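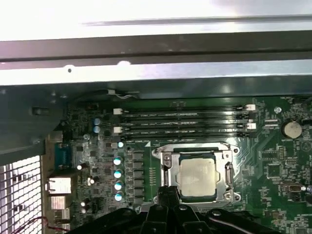
Braltside open workshop: can a student club teach a robot to build a PC?

Posted March 8, 2021

The flyer said "fully automated PC assembly." I have read that sentence at enough school events to bring a book. Still, Braltside is a short drive, the parking was free, and the robotics club there had entered the Zunden student challenge with this project, so I went.

The club works out of the old drafting room on the second floor. Their bench job is an ordinary desktop case with the motherboard already screwed in. Four memory slots, all empty, and a processor in its socket with the metal bracket standing open above it. The arm's black gripper works in from the front, down toward the bottom of that bracket, and there isn't much space to do it in. Seeing how close the fingers come to the socket, I understood why the students talk about this part more than anything else.

The task as the club explains it: close the socket, then fit 2 memory sticks, with a person allowed to stop the arm but not to help it. The Zunden rules give a team 288 seconds. Their poster claimed 100 practice runs and gave a success rate I didn't write down, since it left out what counted as a success. I asked. A run counted if the arm finished "without a serious intervention." I asked what a serious one was and got three different answers from three students standing next to each other.

So, fully automated it is not. Someone places the case against a taped line first, someone else hands over the memory in a printed tray, and the lighting has to stay put. None of that is shameful. It should be on the flyer, though.

What I did like was the logbook. The club keeps it by hand, in a ring binder, and visitors can leaf through it. Page after page of bent fingers, wrong heights, a cable in the way, the same mistake twice in one afternoon. One entry just reads "no idea." I learned more from that binder than from the slides — which were mostly a logo.

The budget sheet pinned by the door listed $555 for the year, not counting the arm, which is on loan from Fleken until July. What the club does after that was not on the sheet.

The Soriano team was supposed to show its cable sorter in the next room, but the door was locked when I tried it. Coffee was in the hallway, two dollars, cash only.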